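The pickle maker of Otby would like it known that she did not set out to make 2,162 jars of anything.

"I planted 50 cucumber vines," she said. "I'd read that half of them die. Mine had not read that."

Her company, Hisus, sells dill spears, bread-and-butter chips and one mustard relish she describes as "for people who already like me." She began in January with a borrowed canner and a label printer that could only do capital letters, so every jar still looks as if it is yelling.

Does she use alum for crunch? She does not. "Cut off the blossom end and get them in the brine the day you pick. People want a powder. The powder is a sharp knife."

On vinegar she is stricter. It must be five percent acidity, and she will not discuss her grandmother's recipe, which called for "enough." "My grandmother also drove without a license," she said.

Last year she sold 400 jars at the county fair and came home with a second-place ribbon, having lost to a beet. 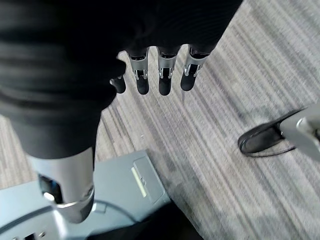
Packing spears is still handwork, and she has opinions on whose hands. Fingers should go in straight down, side by side, the way those metal ones with the round black tips are hanging over the striped carpet. "Come in sideways and you bruise the dill," she said. Her own record is a quart in under a minute — she would not say how far under.

Next season she is cutting back to 2,000 jars. She has ordered more vines.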